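探班《佐维尔》：在萨斯塔诺影棚待的一个下午

追这部剧追到第2季，我已经把每集片尾的字幕都看熟了，所以收到萨斯塔诺（Sastano）影棚开放日的入场邮件时，我在地铁上差点叫出声。《佐维尔》（Zorville）的内景几乎全在这里拍，开放日一年只办一回，星期一下午，分批进场，我们那一批22个人。

影棚在城郊一片旧仓库后面，从公交站走过去要过一座铁桥，导航会把你带到卸货口，别信它，顺着围墙往左绕就是正门。登记、领胸牌、手机调静音，然后直接进棚。没有欢迎视频，也没有纪念品商店，我特别喜欢这一点！

第一站：警局大办公室

进门第一感觉是小。屏幕上那么长的一条走廊，走起来十几步就到头，尽头的转角其实是同一面墙换了招牌再拍一次。天花板只搭了一半，另一半全是灯架，抬头能看见灯光师用粉笔写的编号。

带我们的是置景组的Eustaquio Ponce，从试播集起就在这个剧组，说话飞快，走路更快。他说第一季时墙是灰绿色的，换了摄影指导之后整面重刷，偏暖了一点，所以老观众总觉得第二季的警局“亮堂了”。我回家翻出第一季第三集对比，真的是这样！

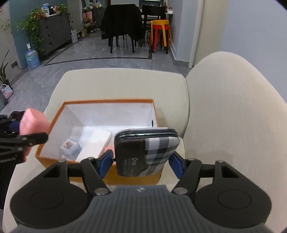
第二站：女主角的公寓

这是我最期待的一站。公寓的景搭在一个离地半米的平台上，地板踩上去有点空响，同期录音的时候演员都得穿软底鞋。窗外的城市夜景是一块大幅背景布，后面打灯，近看全是模糊的色块，退到机位的位置再看，忽然就成了一座城。我来回走了好几趟，后面的人都在笑我。

厨房的水龙头是通水的，冰箱不通电。书架上的书大部分是真书，Eustaquio说道具组一共从旧书店收了2000册，三个景轮流用，所以你会在不同角色家里看到同一本菜谱。（论坛上有人为此写过一大篇阴谋论，看来可以结案了。）

有人问第一季结尾那场火是怎么拍的。答案是另搭了一间一模一样的公寓，一条过，没有备份。他讲到喊“停”之后全棚静了好几秒，我听得手心都出汗了。
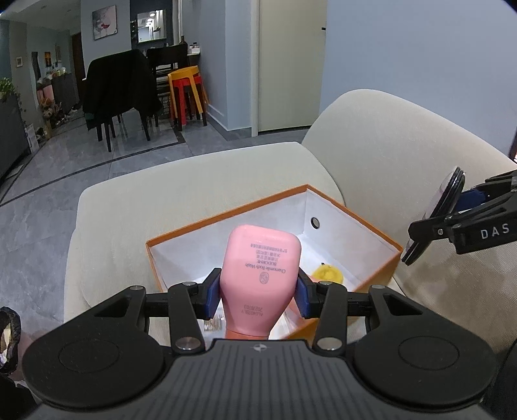
从公寓出来往后走是剪辑楼，只开放了一间机房。剪辑助理放了一段对手戏的三个版本，台词完全一样，差别只在什么时候切到听的那个人脸上。第一个版本里他像在撒谎，第三个版本里他像在难过。这十分钟是我整个下午收获最大的部分，以后看剧恐怕要不停按暂停了。

问答环节

大家最关心的当然是第三季。台上的制片人口风很紧，只说剧本写完了大半，播出平台还在谈。第一季在霍阿尼台（Hoani）播，第二季搬去了贾纳德（Janard），中间空了那么久，在座的人都有点心理阴影。有位大叔站起来说他为了看第二季专门办了会员，看完忘了退，续到今天，全场鼓掌。

我问的是配乐：片头那段大提琴为什么从第二季第四集开始少了两个小节。制片人愣了一下，说要回去问作曲，还真拿笔记下来了。

几点实用信息

全程大概19站路加步行，从市中心出发留足一个半小时。棚里很凉，带件外套。拍照只限指定区域，机房里不行。洗手间在剪辑楼一层，队伍很长，进棚前先去。下午场结束时天快黑了，铁桥那边路灯少，最好结伴走。

报名从三月开始，在影棚自己的网站上填表，不收费，抽签决定。我抽了三年才中，明年还会接着填。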